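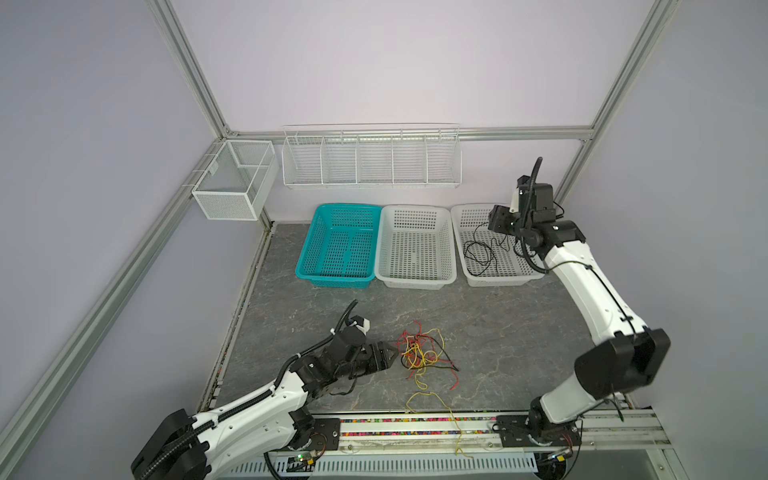 4 min read

Re: Zirska remaster – left channel low on side two?

Hélder Teixeira wrote:
> I have now played the Zirska reissue on two turntables and the second
> side sounds lopsided to me on both. The guitar sits well to the right
> until the organ comes in, and the left channel seems down in level by
> a fair bit. The old Bettencourt pressing doesn't do this. Is it the
> cutting, the transfer, or have I got a bad copy? Also the last track
> fades earlier than I remember.

Hélder,

I don't think you have a bad copy. Mine does the same, and I bought it from a different shop in a different country.

I transferred both pressings at the weekend with the same cartridge and the same gain, and lined them up in the editor. Side one agrees closely. The reissue is a little louder and has more top, as you would expect from a newer cut, but the balance between channels is the same on both.

Side two is another matter. On the reissue the left channel is 2 dB down from the first groove to the end of the third track, then it comes back to where it should be for the rest of the side. The change falls in the gap between tracks. That rules out your cartridge alignment, and mine. It also makes a cutting fault unlikely, as I would expect one of those to run through the whole side. My guess is that the side was put together from two reels and one of them was played back on a machine that had not been lined up to its tones.

The sleeve note says "from the original masters" and leaves it there. The Bettencourt sleeve was more use in this respect and gave the tape speed, which was 30 inches per second for the album and half that for the single. If the single mix has been dropped into the album running order, that would account for your early fade as well. Track three on the reissue runs to 258 seconds by my timing. The Bettencourt has it longer, with the organ chord held on after the drums stop.

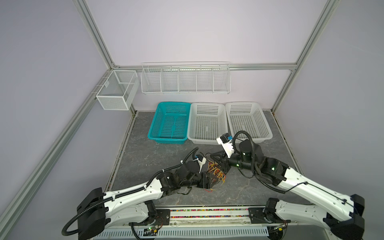
Noise floor

I measured this between tracks, after high-pass filtering to take out the rumble. The first three tracks of side two have more hiss than the rest, and the hiss is lower on the left by the same amount as the music. So the loss happened after the tape was recorded. Somebody turned the left channel down, or left it down, at playback.

You can put it right at home if you have a balance control or are willing to make a digital copy. Raise the left by 2 dB for those three tracks and leave the others alone. I have done this and the guitar moves back to the place it has on the Bettencourt. The snare, which had drifted off to one side, is in the middle again.

Other differences

The bass on the opening track has been cut in mono below a fairly high point on the reissue. On headphones you will hear the two bass parts fold into one during the bridge. I can live with that.

There is a small dropout in the right channel in the second verse of the title track. It is on both pressings, in the same place, and so it is on the tape. I mention it only in case anyone is about to send a copy back over it.

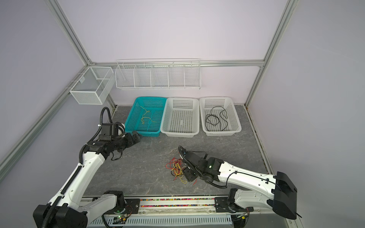 The sibilance on the quieter vocals is worse on the reissue, though this will depend on your stylus. With a conical tip I found it hard to listen to. With a line contact it was much the same as the older record. Anyone comparing the two should say which they used, or the reports will be of no value to the rest of us.

As to the Surnanix CD that was brought up here in September, I have that too. It has the correct balance throughout and the full ending on track three, but it was made with noise reduction and the cymbals have suffered for it. Room sound disappears at the ends of phrases and then comes back with the next note. I would still take it over the reissue for side two, and the Bettencourt over either.

I wrote to Wirkodum, who did the cutting for the new one, and asked which reels they were sent and whether they worked from files. No reply so far. If you write as well, please quote the matrix number from the run-out on side two. Mine ends in 36. If yours ends in something else and still has the fault, that would point to the source and I would like to know.

I can put up short clips from both sides at matched level if people want to hear the join. They will be 24-bit FLAC, no MP3s.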